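25th September, bench notes, rules for the sorting task

Hamisi and Beatrice both in. Mwangi reading over my shoulder so this is tidier than usual, not by much.

Went through the handling rules again after the August batch came back from Foltley with a third of it queried. Most of the queries were fair. Two people doing the same job in two different ways and both calling it correct, which is our fault for writing "place neatly" in the sheet and leaving it there. Neatly struck out. New wording below, Minoru to check it before it goes to the Groritz lot.

Start of run: fingers open, clear of the pile, hold still for a slow count of 2. Then go. No hovering about choosing. Choose before you start.

One item per grasp. If two come up together, put both down where they came from and begin again, do not shake one off. Shaking was the single worst thing in the August set.

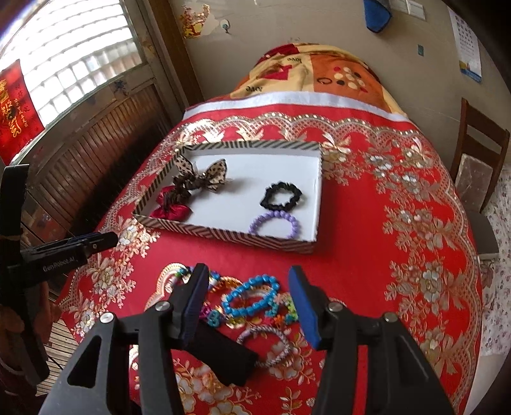

Rule 4, what counts as placed. Old sheet said "in the container", fine for a deep bin, useless for anything shallow. Now: whole item inside the rim, nothing hanging over, fingers fully open before you lift away. Also not touching its neighbour unless the task card says stack. The lid with the stripy edge is a good test of this, the purple beads are lying close to the lower rim and still pass, being inside. Erick wanted a minimum gap from the edge. I said no, we'd never judge it the same way twice. Inside is inside. The leopard bow and the scrunchie are easy calls, plenty of room.

Rule 5, tangles. Stringed and beaded things get picked from the top of the heap, outside edge of the loop, never through the middle. If a second string lifts with it, stop, lower, let go. Dont drag it across the cloth to free it, that pulls the cloth along with everything on it. Three tries then write it up as a failed grasp and move on. A failed grasp honestly logged is worth keeping. A tidied one isn't.

Still arguing about hands. Beatrice says the free hand may straighten the cloth between runs, Hamisi says never once the log is open. Going with Hamisi for now. Straighten, close log, open new one.

Pads: wipe at the start of each session and every 15 runs. Change at 500 whether they look worn or not. Figueroa sheet says change "when necessary" and we have seen what people think necessary means. Write the change in the book with the tool number, not on a scrap of paper (me, guilty).

Naming. Task, operator initials, run number. No "final", no "final2". Grusasura's import falls over on spaces so no spaces either.

To do
Minoru: read rules 4 and 5, see if they make sense to somebody who wasnt here
Erick: split the card into stack / no stack
Me: ask Foltley which of the August queries they want redone and which just relabelled
Mwangi: second reader on the next lot, log his disagreements seperately so we can see which rule causes them

Rule 6 (dropped items) not touched yet. Current version says pick it up and carry on, doesn't say with what.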